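4. Laying out the Muka tea table

By now you should have the legs on and the table standing level (if it still rocks, go back to Section 3 and have another turn at the feet, which will save you a lot of bother later). This section takes you through putting the small things out on the yellow top, and then getting them all away again at the end of the session. It is written for whoever is running the table for the first time, so please forgive us if some of it seems plain as day to those of you who have been doing it for years.

Before you start

Choose your spot with a bit of thought. The top is 135 cm long and 71 cm wide, and you will want room to walk right round it. A place near a window is lovely in the morning, but a low sun on bright yellow can be hard on the eyes, so do try sitting down at it yourself before anyone arrives.

You will need the plate, the layered cake, the flat white box, the stick and two soft cloths, one for damp wiping and one for drying.

Setting out

1. Wipe the top from one end to the other with the damp cloth, well wrung out, and follow with the dry one. Grey smudges do build up on the yellow, and the older tables have a few scuffs that will never quite come away. Please don't chase them with a scouring pad. Senga Rankin looked after our first tables for years and used nothing stronger than warm water with a drop of washing-up liquid.

2. Put the plate down first, well in from the edge, and give it a gentle push to make sure it sits flat.

3. Lift the cake with both hands, holding it low down, and lower it on to the middle of the plate. Stand back and see that the layers are sitting straight. It is much easier to move the whole plate afterwards than to slide the cake about on it.

Note: The cake is for show and must not be eaten. If you are serving real cake at the same sitting – and many people do – keep it on a separate table, on plates of a different colour.

4. Lay the stick and the box flat on the yellow top, leaving a clear space between each of them and the plate. The stick is the thin black one with the white tip.

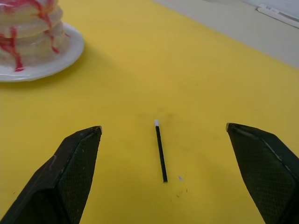
The box has "Handmade" printed up the right-hand part of the lid, and should lie with that side up.

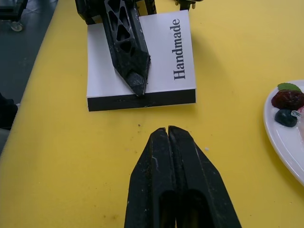
5. Walk round to the far side of the table and look at everything from there. Can you reach the box without your sleeve going over the cake? If you can't, shift the plate along until you can. Simone Toledo likes to do this sitting down, and we have come round to her way of thinking, as most of your guests will be sitting too.

6. Fold the two cloths and keep them close by. You will be glad of them sooner than you expect!

Caution: The stick is small and rolls easily. Keep it away from very young children, and pick it up straight away if it goes on the floor, where it is easily trodden on.

Caution: Don't stack things on the lid of the box while the table is in use. The lid is not made to bear weight, and a dented corner won't press out again.

During the session

Things wander, and that is quite all right. There is no need to keep putting everything back in its place while people are enjoying themselves, though do keep half an eye on whatever ends up near the edge. Crumbs and specks can be brushed into your hand with the dry cloth as you go along.

Putting away

7. Take the stick off the table first and check that its white tip is clean.

8. Lift the cake from the plate, again with both hands, and wipe round the bottom layer. The red drips down the sides are part of it, so leave those alone.

9. Wash and dry the plate by hand.

10. Wipe the box with a barely damp cloth and stand it somewhere airy until the lid is dry to the touch.

11. Give the yellow top one last wipe. If you are folding the table down as well, carry on to Section 5, and see page 33 for the storage bag.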